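A **dress shirt**, also called a button-up or button-down shirt, is a garment with a collar, a full-length opening at the front, and sleeves that usually end in cuffs. In American usage, "button-down" properly refers to a shirt whose collar points fasten to the body with small buttons, though many people use the word for any shirt that buttons up the front.

## Parts

The *collar* is made from two or more layers of cloth, often with a stiffening layer between them. It is joined to the neck opening by a narrow strip called the collar stand. The *placket* is the band of doubled fabric along the front edge that carries the buttonholes. On shirts without a separate band, the edge is simply folded under and stitched, a style known as a French front.

The *yoke* is the panel across the shoulders. A split yoke is cut in two pieces and joined at the center of the back, which lets the maker set each half at an angle. Below the yoke there may be a box pleat, a pair of side pleats, or no pleat at all.

## Fabric

Most dress shirts are woven from cotton or from a blend of cotton and polyester. Common weaves include:

- **Poplin**, a plain weave with a smooth surface.
- **Oxford**, a basket weave that is heavier and more casual.
- **Twill**, which has fine diagonal lines and drapes more softly than poplin.

Yarn thickness is given as a number, with higher numbers meaning finer yarn. A shirt labeled 80s is made from finer yarn than one labeled 50s. Fine yarns feel smoother but tend to crease more easily.

White and light blue are the usual colors for office wear. Light blue became common in part because it shows wear at the collar less quickly than white.

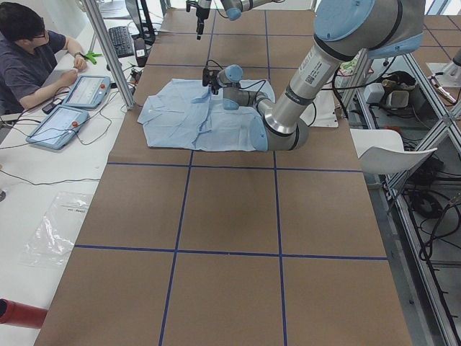
## Care

Cotton shirts are generally washed in warm water with the buttons undone. Fastened buttons put strain on the thread and the buttonholes during the spin cycle. Collars and cuffs may be treated with a stain remover before washing.

Ironing is easiest while the cloth is slightly damp. The usual order is collar, yoke, cuffs, sleeves, and then the body, starting at one front panel and working across the back to the other. Shirts with a wrinkle-resistant finish need less pressing, but the finish weakens with repeated washing.

For storage, a shirt can be hung with the top button closed or folded face down with the sleeves laid across the back. Folding suits travel and shelf storage, while hanging leaves fewer creases.

## See also

- Collar stay
- Cufflink
- Polo shirt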